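robotics-club-list > Archive > Build threads

Re: Re: board handling task, where are we??

From: Divya Nadar
To: club list

Hi all, typing this between class and the bus so forgive the mess. Answering Alexiou's mail from last night, then my own stuff, then what I need from people. Please read to the end, there's a sign-up thing in there.

> Divya, can you tell the list where the board task stands? I was
> out for the last 3 sessions and the notes in the folder stop
> before the gripper change. Specifically:
>
> - are we still closing on the faces or on the edges
> - did the slower approach get kept or was that only a test
> - who has the spare fingertips
> - do we have a plan for the slot, because the last thing I saw
> was the board going in crooked and everyone yelling stop
>
> Also I think we should talk about dropping the second board
> completely. The rules only need one to place. I'd rather have one
> that goes in every time than two that go in when they feel like
> it. I know Kolov disagrees.
>
> And can someone PLEASE rename the config files. There are two
> called final and one called final_real.
>
> Alexiou

OK. In order.

Edges. We close on the edges now. Faces was a dead end, the board pivots around the pads as soon as the arm swings, and then the pose you planned with is garbage. On the edges it can still tip a little front to back but we can live with that if the swing is slow.

Slower approach: kept. It's 230 on the speed line in the config, don't ask me what unit that is, it's whatever the controller calls it. Zeretti had it way higher and the board rang like a ruler on a desk. 230 is boring to watch. Leave it at 230. If you want to try something faster make your own copy of the file and put your name in it.

Spare fingertips are in my backpack. Both pairs. I'll put them back in the drawer, sorry, I know, I was the one who made the rule about the drawer.

Slot plan: see below, that's most of this mail.

Second board: I'm kind of with Alexiou here but I don't want to decide it by email. Kolov should get to make the case in person. What I'd say is the scoring gives us more for the second board than for finishing early, so if we have one solid board by the end of August then we have time to try for two. If we don't, we drop it and stop arguing. Can everyone live with that?

Config files: renamed this morning. They are now board_edge_slow and board_edge_test. The file called final_real was the OLD one. I moved it into the attic folder. If your script suddenly can't find its config, that's why, fix your path.

Now the slot.

The way it fails, for anyone who missed it. Arm brings the board over, starts down, one bottom corner lands on the lip before the other one, board rotates in the grip, and from there it either wedges or pops. We've been calling this an alignment problem and moving the target point over a hair each time. I did that for two whole sessions and I don't think it's worth doing for a third. The target was fine in most of the logs I read. What changes is how the board is sitting in the fingers before the arm moves at all.

So what I want is a check right after the close. Grab, lift clear, hold still, look with the wrist camera, measure the lean of the board edge against straight up and down, and if it's past some limit put it down and grab again. No descent until it passes. Zeretti already has the line finding half working from the shelf project so we aren't starting from nothing.

I started on this with saved pictures, no arm needed, you can run it on your laptop. It works nicely on the plain ones and gets weird on others. Main thing it does wrong is pick the wrong line. It goes for the strongest edge near the middle and the strongest edge isn't always the board. Pasting one in so we're all looking at the same thing 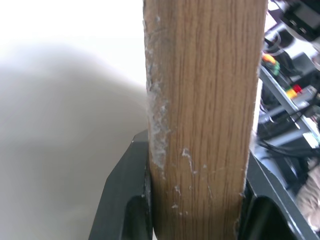 The lean check needs one clean side edge to measure from, and the two sides don't give you the same quality of line. My first instinct was use the left, since the wall behind it is plain, and it's mostly a good idea. But there's that chalky white scuffing down the left edge of the board, thickest in the middle, and white scuff against a pale wall is low contrast exactly where I want the fit to be strongest. Then on the right there's the thin pale strip along the edge, so you get two lines side by side, and behind that the cables and the gray rail going off on a diagonal, which my code LOVES. It fit the rail. Very confidently. The soft shadow on the wall it ignores completely so at least that's one thing I don't have to worry about. The grain runs up and down too, and I think that could be the real answer: average the direction of a lot of weak grain lines across the face and forget about finding the one perfect edge. Scratches lower down point every which way but they're short so a length cutoff should toss them.

Haven't tried the grain version yet. If somebody wants it, take it, I mean it. It's a nice self contained job. You need the picture folder (137 pictures in there as of this morning, I threw out the ones that were all motion blur) and the little script called lean.py. Input is a picture, output is one angle. Please don't add a user interface. Please.

Things I know are wrong with my version so you don't waste time on them:

* crops by fixed numbers, so if the wrist camera gets bumped it's looking in the wrong place
* prints degrees but the limit is in radians, yes I got bit by it
* no answer for "there is no board", it just gives you an angle anyway, which is bad bad bad. That one has to be fixed before it goes anywhere near the arm
* the smoothing is too heavy for grain, turn it down first thing

Then the mechanical side. Kolov wants to add a little chamfer to the slot lip so a bit of lean gets forgiven. Rules say we can't modify the slot piece itself. I read them again, it's the part about supplied items. A guide on OUR side of the line is allowed as long as it lifts off. So a chamfered guide is legal, a chamfered slot is not. Kolov if you want to draw that up go ahead but keep it short, the fingers come down low on the board and they need somewhere to be when it goes in. We hit this with the first guide, remember, it would have worked great if the gripper had no width.

Related, grip height. Right now we take it near the lower part of the board. Good for control, bad for the slot, there's not much board sticking out below to go in. Going higher gives you more to insert and also more swing at the bottom. I'd like somebody to just try a few heights and write down what happens, same board, same speed, same everything. Change ONE thing. And write it in the notes doc and not on your hand.

Pads: the Pronex pads came, they're grippier than what we had, which I thought was only good news. Except they don't let the board settle, so however it was when you closed is how it stays. With the old ones it would slide a little and sometimes straighten out by itself. I'm not saying go back. Just saying that if you compare lean numbers from before and after the pads, they don't compare. Log the pad type please. New column.

Safety, quick. One person on the stop button whenever the arm is powered and that person is not also on the laptop and not also on their phone. Doesn't matter how slow 230 is. Nobody reaches in to straighten a board by hand. If it's crooked, stop, power off the arm, then fix it. I know it's annoying. Newer people, if you see one of us older ones skip this you're allowed to be loud about it.

What I need, reply to list with your name:

1. grain version of lean.py, 1 person, or 2 if you actually like working together
2. grip heights test, 2 people, one on the button
3. somebody to write the put-down-and-regrab part. Not hard but it has to put the board down the same place every time or the second grab is worse than the first
4. bring back the long hex key. whoever has it. no questions

Oh and for the presentation part of the competition we have to show a thing that didnt work and what we learned from it, so keep your failed runs. Don't delete them to save space, I got us more space. The clip where the board pops out and you hear Zeretti go "oh no" very quietly is already in the slides.

I'm in the lab from 3:30 on, door sticks, knock hard.

Divya

ps the limit for lean. I put 2 degrees as a placeholder and that number came out of my head. Whoever does the heights test, you'll have real numbers, so overwrite mine.

Filed under: Student projects, Manipulation, Help wanted

Comments

Kolov: Fine on the end of August thing. But if we get one board solid before then I want the extra time for the second one and not for "cleaning up the repo." Guide drawing coming tonight, short version, lifts off with two pegs.

Zeretti: I'll take number 3. Also the line finder from the shelf project has a setting to ignore anything past a given slant, that would kill the rail problem on its own. It's off by default. Try that before you rewrite everything

Divya Nadar: well that would have been good to know yesterday. Trying it. Still want somebody on grain, the rail isn't the only trouble, the scuff is still there on the left side.

Alexiou: Heights test, me plus one. I need a button person. My script can't find its config by the way.

Divya Nadar: fix your path

Contact the list owner | Copyright the list members | Back to top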